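Robot Teleoperators Wanted: come teach two hands to work in a kitchen!
Durnumer Lab, Quaye Building. Posted Jun 26, 2018
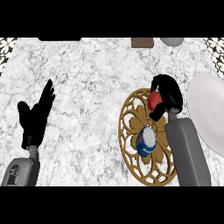 What you would be doing

You sit at a desk with a headset and a pair of tracked gloves, and the two simulated arms do what your own arms do. Close your right hand and the robot's right hand closes. Most of our tasks take place on the marble counter: pick up the small red object, carry it over the round trivet where the soda can is standing, bring it to the plate, let go. Some tasks need one hand only and the other just waits out of the way. Others need both, and those are the ones people get really absorbed in (I have had to tell more than one person that their hour was up).

Every run you complete is saved as a demonstration. Our learning software, Otix, trains on these, so the way you do the job is the way the robot will try to do it. If you reach around the can, it learns to reach around the can! We want lots of different people for exactly this reason. Left-handers, please write to us. Slow and careful people too.

Sessions

Each session is one hour with a break in the middle. The first one is practice and we pay you for it. After that you can book as many as you like up to 17 in total, mornings or afternoons. We collected 1869 demonstrations in the pilot and would love to reach 3000 by January, so there is plenty of room on the schedule.

Pay is 34 dollars per session, paid at the end of each month. Parking is free behind the building, use the north gate.

Who can take part

Anyone 18 or older who can wear a headset comfortably for 20 minutes at a stretch. Glasses are fine with our headset unless the frames are very wide. You should be able to move both arms freely while seated. If you get motion sick easily, tell us first and we will set you up with the flat monitor.

No robot or gaming experience needed. Some of our smoothest runs in the pilot came from a retired pastry cook who had never touched a controller, and she is coming back for this round, which makes us very happy.

What we record

Hand and arm positions from the gloves, the simulated robot's movements, and your comments if you agree to that part. No video of you. You can stop at any point and still get paid for the session you are in.

How to sign up

Write to Dede Atinga at the Durnumer front desk with "Skestalico study" in the subject line, and say which hand you write with and what times suit you. Questions about the software or the data go to Rizwan Dewan, who runs the study and likes getting them.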